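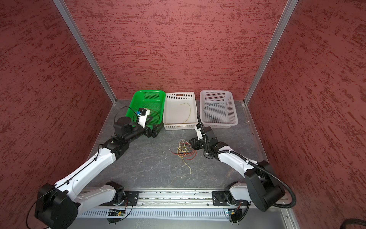 Drodow Neighborhood Pantry
Spring progress report to the Vidal Fund
Friday, May 14, 2021
Prepared by Tin-yau Cheung, program manager

We've had a great spring, and I'm really happy to be writing this one. When you approved the grant in November, the pantry was still handing out boxes that we packed the night before, and everybody got the same thing whether they liked it or not. As of this report we have 500 households signed up, and every one of them can now choose their own food from the shelves. People stay longer, they talk to each other, and far fewer cans of beets come back to us!

Moving to shelves

The switch took longer than the plan said. We had hoped to open the shelves in the first weeks of the grant, but the shelving from Ladico came late, and then the uprights were the wrong height for the low windows on the street side. Ladico exchanged them without a fuss and didn't charge us for the second delivery. We used the wait to settle the layout. Dry goods run along the long wall, canned fruit and vegetables go in the middle, and baby items sit right by the sign-in desk where parents asked for them.

Small things (spice packets, tea, single soups, toothbrushes) were the hard part. They slid around and ended up behind the rice. Plastic baskets with holes in the sides have fixed most of that. They're cheap, they wipe clean, and you can lift a whole one out to refill it.

Fresh food

This is the part I'm most excited about. Two farms now bring us produce every week, and the greens are usually gone before the second hour. We bought the second refrigerator out of the equipment line, as agreed, and it came in under the quote. With your okay, I'd like to put the difference toward a chest freezer, so we can say yes when the Skinitz bakery calls with extra bread. Right now we have to turn down about half of what they offer, and it's lovely bread.

Eggs are still a problem. Our supplier dropped us in the spring and we've been buying at store prices, which has pushed the food line higher than I'd like. I'm talking with a larger farm and hope to have an answer before the next report.

Cooking sessions

We planned a class each month and have held 2 so far, both outdoors in the side yard with everyone well spaced out. The lentil one went over so well that people came in the following week asking where the lentils were (we'd run out). We want to add a session in Spanish, and one of our regular shoppers has offered to lead it. She makes a chickpea stew that I have now cooked at home more times than I should admit.

People

We have 21 helpers on the regular schedule. Saturday mornings are full, but weekday afternoons are thin, and on a few days we closed early for lack of hands. I've asked the high school about service hours for the summer.

Budget

Spending is on track overall. Equipment is under, food is over on account of the eggs, and printing has barely been touched. The full table is attached separately, along with receipts for the refrigerator and shelving.

Before the next report we plan to finish the sign-in forms in three languages, get the freezer in place if you approve it, and try one evening opening a week through the summer for people who work days. Please come by on a shopping day if you can. Mornings are busiest and the most fun to see.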